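Call for testers: two-arm table kit by Tondelell

Posted March 25, 2024
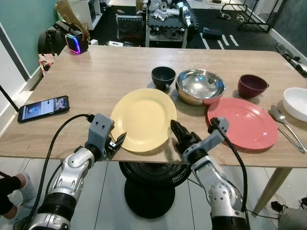 Who we are

Tondelell is a small company that makes a two-arm robot kit for household and kitchen tasks. The kit is called Trillis. It is made for people who want to teach simple table work to a pair of arms: moving plates, stacking bowls, putting a spoon in its place. We have now a version which we consider good enough to show to people outside the company, and we are looking for testers who will use it and tell us what is wrong with it.

What you will do

You come to our workroom on Lazăr Street for four sessions of three hours each. In the first session Floarea Moldovan shows you how to start the arms, how to stop them, and how to guide them by hand. After that you work from the printed manual. You will set the table with plates, bowls and cutlery, teach the arms one task per session, and write down every place where the manual or the software left you confused.

After the last session there is a talk of one hour with our product team. We may quote your comments in our own reports, without your name.

Whom we look for

– You are 18 or older and can read English instructions comfortably.
– You can sit or stand at a table for one hour before a break.
– You have never worked for us or for our distributor, Rolano.
– Experience with robots is welcome but not required. Half of the places are kept for people who have none.

Please tell us if you are left-handed. The last group had only right-handed people and we learned too little about the left arm controls.

What you receive

Each tester is paid 458 lei per session, by bank transfer, within two weeks after the session. If you finish all four, you get a code for 1,000 lei off the price of a Trillis kit, valid until the end of September. The code cannot be exchanged for money. Travel costs are not paid, but coffee and a warm lunch are.

Safety and data

The arms move slowly in teaching mode and there is a stop button for every tester. Long hair must be tied, and please leave rings and bracelets at home. The cameras of the kit record the table during the work, and hands or legs of persons nearby can be in the recording. You will sign a consent form before the first session, and you may leave the test at any time and be paid for the sessions you completed.

How to apply

Write a short message to Afshin Ahmadpour through the contact form on our site, with the subject "Trillis test 167". Tell us your age, which days you are free, and what you would like such a kit to do in your own home – two or three sentences are enough. We answer every message, also when the answer is no.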